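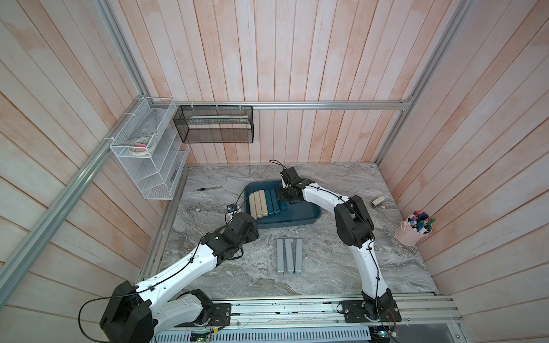

The Birkow Run

1

Przemysław Sadowski logged in to Drelport at 5 in the morning, before his shift, the way he had every day for six years. He collected the login reward, a stack of lamp oil he would never use, and stood his character at the harbor gate. The chat window was blank except for the server notice. In February the notice had been changed to say that the Birkow zone would close with the next patch.

He had 580 runs of Birkow on his record. The zone was an old one, a flooded mine with a ferry at the bottom, and it gave nothing a player at his level could wear. He ran it for one item, a ring called Fondness, which raised no stats and made the ferryman greet you by name. He had never seen it drop.

His guild had been twenty-odd people once. Now the roster showed gray names all the way down, with the last login next to each one. Qureshi was at the top. Qureshi had been the healer. They had never spoken out loud, only typed, and Przemysław didn't know if Qureshi was a first name or a last name or neither.

He sent a message anyway.

"Birkow is closing. Want to go down one more time?"

Then he went to work. He drove a forklift until three, ate a sandwich in the break room and did not check his phone more than usual.

2

When he got home there was a green name on the roster.

"I had to download the whole thing again," Qureshi wrote. "They moved all my buttons."

"They did that two years ago."

"Well, I hate it."

They met at the gate. Qureshi's character still had the antler helmet from some winter event, and it still clipped through the door frame. They walked down into the mine without riding, because mounts didn't work below the first ladder. Qureshi forgot the jump at the second pump and fell in the water, and Przemysław waited on the ledge while he swam around looking for the rope.

"Left," he typed. "Your other left."

"I have a kid now," Qureshi wrote when he got back up. "She's 7 months. If I stop moving, that's why."

He stopped moving twice. Przemysław killed the rats that wandered over and kept the torch lit.

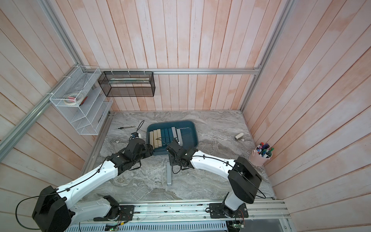

3

The boss took four minutes. It used to take forty. It folded up into the mud and the chest rose out of the floor, and they both stood in front of it.

"You open it," Przemysław typed.

"It's your ring."

"You open it."

The chest had some silver in it and a pair of boots.

"Sorry," Qureshi wrote.

"It's fine. Nice boots."

They took the ferry across, since it was the only way out. The ferryman said what he said to everybody, "Mind the step, traveler." Halfway over, Qureshi asked what time the patch went in, and Przemysław told him six in the morning.

"She goes down at eight," Qureshi wrote. "I could do a couple more."

Przemysław got up, put the kettle on and came back to the desk. The ferry had landed. Qureshi was already walking uphill toward the gate, in the wrong direction, wearing the boots.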